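The Kitchen at Prallurbridge

Siu-fong Wan had always believed that a kitchen ought to have one color in it that made no sense, and when she took over the upstairs flat on Orkov Street she found that somebody had seen to it already. The whole wall behind the counter was yellow, the kind you get when you hold a jar of honey up to a window, and it threw its light over the long white countertop from breakfast until well past supper.

"It's like washing up inside a lemon," said her brother-in-law Tsung-han, who had come for a week in September and was now in his third.

She didn't mind. He was good company, he ate whatever he was given, and he told long stories about the ferry, which carried 200 people and had once, he swore, carried a piano with them.
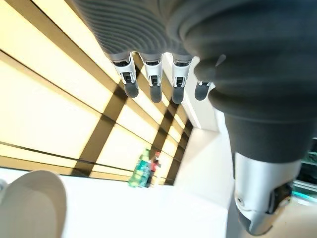

Their one real quarrel was over the plates. The plates were cream, perfectly round, and had belonged to Siu-fong's mother, who bought them from a shop called Chow's the year it closed down and wrapped each one in a page of the Prallurbridge telephone book. There had been 16 of them then. Tsung-han held that a plate was a plate and could go in the dishwasher with everything else. Siu-fong held that her mother had never owned a dishwasher, had never wanted one, and would have had something to say.

"She'd have said, how nice, and sat down," said Tsung-han.

This was so much like what her mother would have said that Siu-fong went out to water the stairs geraniums, and watered them for longer than geraniums need.

When she came back in, the dishwasher door was down and he was nowhere to be seen. She could hear him on the landing, telling the piano story to Nadhirah Khoo from across the hall, and he had reached the part with the captain. She stood at the sink with the yellow light on her sleeves and thought it over. 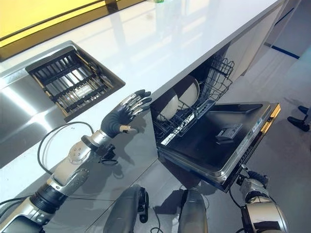
After Supper

They came to terms that evening, as families do, without either of them mentioning it. The forks and the pots would go in the machine. The plates would be done by hand and stood up in the rack by the sink, and the one who hadn't cooked would do it.

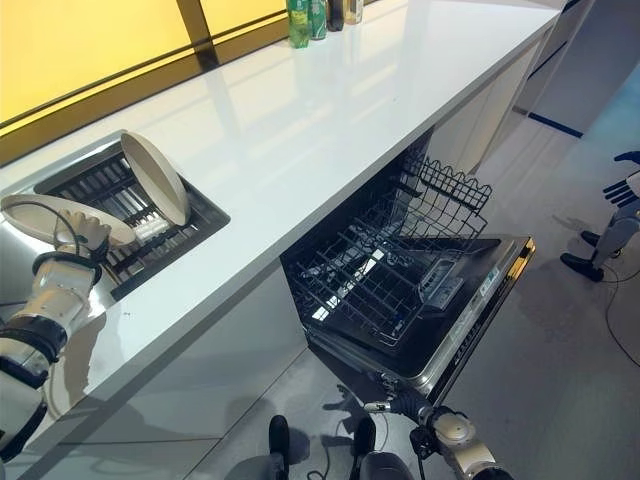 Tsung-han turned out to be careful at it, much more careful than she was. He held each plate by the edge and took his time finding it a slot, and he went on talking all the while, so that the ferry got slower and the piano got bigger, and by the last plate there were seven men holding it steady and a dog.

"There was never a dog," said Siu-fong.

"There was nearly a dog," he said, and asked her where she kept the tea.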